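June, mid-afternoon

Second go at the Purnoto hardwax oil. The tin says it resists water rings, hot mugs and red wine after a single coat. I have read that on a lot of tins.

Three offcuts of ash from the same board, all sanded the same way. One got a single coat as per the tin, one got two coats, one got our usual Gakuvia oil, also two coats. Left them on the rack by the window. The instructions give a curing time "in normal conditions" and don't say what normal is, so I can't tell whether our shop counts.

Water first. Wet glass base, left for 40 minutes, wiped off. Single coat: clear ring. Two coats: faint ring, visible if you tilt the piece to the light. Gakuvia: much the same faint ring, maybe a touch wider. I would not want to pick between the last two blind.

Wine: single coat stained straight away. The others wiped up fine but I was quick about it, and people at a dinner table aren't.

Mug test not worth writing up. The kettle had been off the boil for a while by the time I poured and I didn't measure anything. Do it again properly.

The leaflet also claims the cured film stood up to 1000 rubs. Rubs with what? Under what weight? It doesn't say, and a dry cotton cloth is a very different thing from a green scourer. Wrote to the supplier in Randalville asking. The reply had the leaflet attached.

Smell is milder than the Gakuvia, I'll give it that. It also goes on more evenly with a pad than a brush, and edges need less chasing. Price is more than 2 times as much per tin for a result I can't separate from what we already use.

Not changing over on this evidence. One board proves very little either way, and ash is forgiving. If anyone has an oak or walnut offcut going spare, leave it on my shelf.

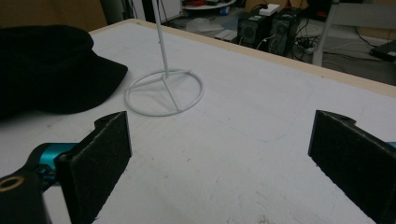 *Phùng, finishing bench*

Still to do: mug test with a thermometer, and a scourer on all the pieces. Keep the single-coat one, ring and all, in case the rep calls in.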